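How to Pack a Cloth Tote So It Carries Well

I have carried groceries, library books and one very unhappy pineapple home from the Handham market in a cloth tote, and for years I just dropped everything in and hoped. If your bag twists on your shoulder or dumps itself out in the car, a minute at the table before you leave will help more than buying another bag (I own 17, so I have tested that theory!).

Start by laying the bag on its side on a clear patch of table with the opening toward you. Spread the sides well apart and reach in to flatten the bottom. Cotton bags love to fold over on themselves down there, and whatever you put in first will end up sitting crooked on the fold.

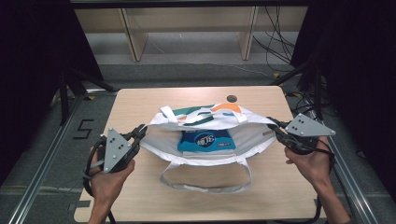
Flat, boxy packages go in first, pushed all the way down. Heavier things belong close to the side that will rest against your body, and anything soft, like a scarf or a loaf of bread, can fill the gaps around them. I keep my keys out of it altogether after a long evening on the steps in Cedcombe, but that's another story.

Once everything is in, take hold of the top edge and give the cloth a gentle lift so the contents settle. Smooth out the big folds with your palm, then pull the handles free and check that neither one is twisted or tucked inside.
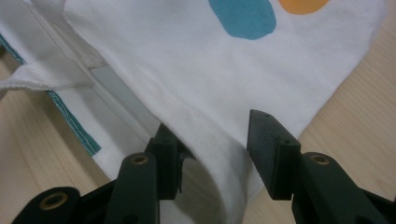

Now stand the bag up and lift it by both handles together. If it leans, set it back down and shift the heaviest thing toward the middle. Leave a few inches of cloth at the top, too, so the sides can fall together and keep the rain off.

When you get home, empty it completely and shake it out over the sink or the back step. I fold mine in thirds with the handles on the inside and stack them in the hall drawer, all except the one that lives in the car.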